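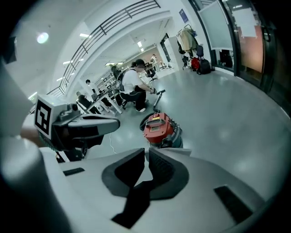 Teltumum House is preparing its third-floor study room for the September intake, and floor care is the first item on the list. All 54 desks will be moved in stages so that the floor beneath them can be cleaned. The red and grey wet-dry vacuum will be used for this work, with the metal wand fitted for open floor and the short nozzle kept for the corners. Staff may work from the low stool when they need to reach the handle or change a fitting.

Home News Facilities Bookings Contact

2/ Rows of white desks will be cleared one at a time. Please remove laptops and personal papers by 4 p.m. Items left behind will be taken to Room 16 and labeled.

3/ A reminder to all users of the vacuum: empty the canister after every wet job and leave it open to dry overnight. A canister closed while damp will smell by morning – we received several notes on this last term.

4/ The hose should be coiled loosely and hung on the hook inside the supply closet. Please do not stand the wand against the glass door.

We use cookies to improve your visit. Accept Manage settings

5/ Replacement filters are held by Adesuwa Nnaji at the Facilities Desk, Room 103. Requests for the vacuum on other floors go to the same desk – one day's notice is appreciated.

6/ The study room remains open during the work, except for the row being cleaned.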